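**Ticket: potato crate creeping forward on the tiered veg stand**

Product: Ivitz tiered produce stand, natural wood, dark grey back panel
Bought through: Worberg
Status: open (sort of - see the bottom)

**First message**

Hi Worberg folks,

I've got one of the Ivitz stands with the slatted crates that sit at a tilt, and I love it, it makes even a sad pile of turnips look like a market. But the lower right crate keeps working its way forward! It's the one I keep potatoes in. By lunch the front board is poking past the lip, and if you rummage (people rummage, you can't stop them) the whole thing gives a little lurch.

The top row never budges. Pumpkins and striped squash on the left up there, and they've stayed exactly where I put them since May.

Already tried:

- pulled the crate out, wiped the ledge, put it back. Same by mid-morning.
- swapped it with the crate beside it. The potatoes crept in the new spot as well, so I don't think the crate itself is wonky.
- shoved folded cardboard under the front. Worked, looked terrible, came out.

Is there a part I'm missing? There were 2 small screws left in the bag when I finished putting it together and I've had a bad feeling about them ever since.

**Reply I got, pasted in so it's all in one place**

> Thanks for getting in touch. The two spare screws are spares. Could you tell us what the full crate weighs, and whether the stand is on a hard floor? Please also check that the rear feet are wound all the way in. On hard floors we recommend the Bassey grip strips under each lower crate.

**Me again, 10:40 am**

Okay! Weighed it on the bathroom scale, holding the crate and then not holding the crate, so take that how you like. More than 12 kilos with the potatoes heaped right up. I had no idea. The floor is hard and shiny, grey, and pretty level going by the little bubble on my phone.

Rear feet: one was wound in and one wasn't. The left one was sticking out by a good 7 mm, so the stand's been leaning forward on that side all this time and I'd just assumed it was the style. Wound it in. The wobble I'd stopped noticing is gone, so thank you for that.

Crate still creeps though. Slower, but it does.

**Same day, after lunch**

Took the potatoes down to level with the front board and it stayed put for a couple of hours with me poking at it. Heaped it back up and off it went. So it's weight plus tilt, I think. The trouble is I like it heaped - a level crate of potatoes looks like you've nearly run out.

I also tried it with only greens in the lower left. One bok choy across the bottom of a bare crate weighs nothing and goes nowhere, no surprise there. It does slide around inside the crate when you set it down, leaves toward the right every time, but that's a bok choy problem and I'm not putting it on you.

**Next morning**

The Bassey strips came. The packet says to stick them down the length of the ledge, which I did, and the crate now sits like it's been nailed. Maybe a bit too well? To get it out for cleaning I have to lift the front and sort of walk it. Could you tell me if the Estby ones you also sell are any less grabby? The listing calls them "medium hold" and that sounds more like me.

One more small thing while I have you. The top right crate gets the mixed stuff, and the broccoli ends up perched on the pile with the cauliflower down toward the front. Every time I fill it I worry the cauliflower's going to hop over the board. Do you make a taller front board for that crate, or should I just put less in? I know, I know.

**Photos**

It holds a cabbage half and a few carrots without tipping when it's on the floor, so I don't think I need the trolley you suggested.
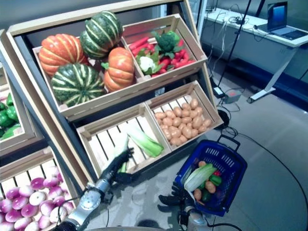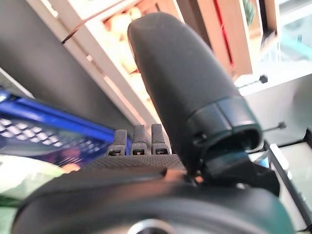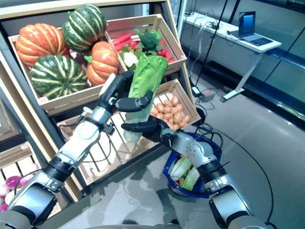
*First and third: pumpkins and striped squash top left, broccoli and cauliflower top right, potatoes in the crate below those.*

Leaving this open until I hear about the Estby strips. Potatoes are heaped and behaving as of this morning. I'll wind the feet again in a week or so and add a note if either one has moved.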